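Letters From a Far Posting

214 shares | 17 comments

The road up to the border post at Plosel is paved for the first half and then, without any warning at all, it isn't. I rode it in October in the back of a supply truck, wedged between sacks of onions and a very patient corporal, and by the time we reached the gate I had learned a good deal about his mother's cooking and nothing whatever about the army.
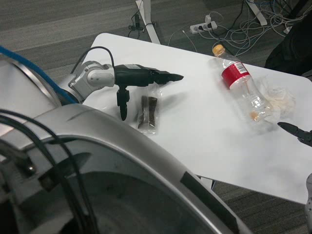 Words by Colm Mac Suibhne

There are 800 soldiers stationed along this stretch of hills, and most of them came up expecting to stay one winter. Many are now in their second. They talk about leave the way farmers talk about rain — when it last came, when it might come again, who got more than his share.

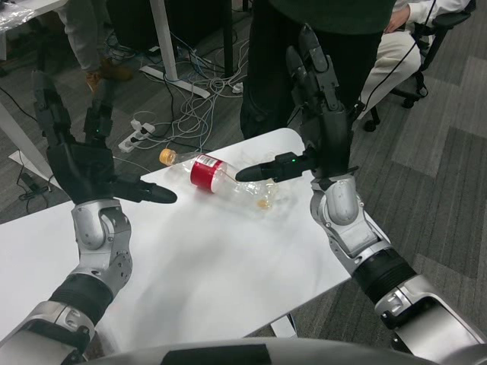
Water is the other great subject. The well at Plosel went bad in spring, and since then everything anybody drinks has come up from the depot at Skota on the same truck that carried me. You get fond of it in a strange way. A clear plastic bottle lying on its side on a white table is an ordinary enough sight in any office in the capital, but up there a man would pick it up, shake it, and ask if you were finished.

The pay is a sore point too, and I heard about it at every meal. A private draws 1,684 a month, with a hill allowance that is supposed to arrive with it and often comes a good while after.

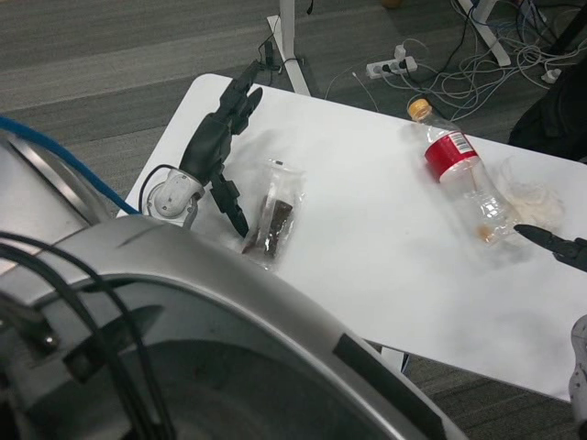
One sergeant kept his pay slips folded in a prayer book, and he laid them out on his bunk for me, smoothing each one flat with his thumb. He wasn't angry, or didn't sound it. He only wanted somebody from outside to see the dates.
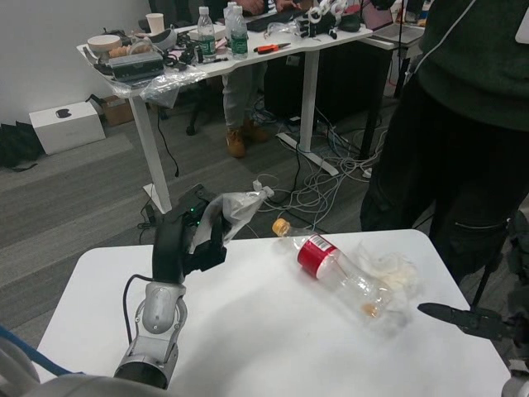
I asked him what he would do when his turn came to go down. He said he had a cousin in Mastard with a small bakery and a spare room, and that he meant to sleep for two days before he touched any flour.

3 comments awaiting approval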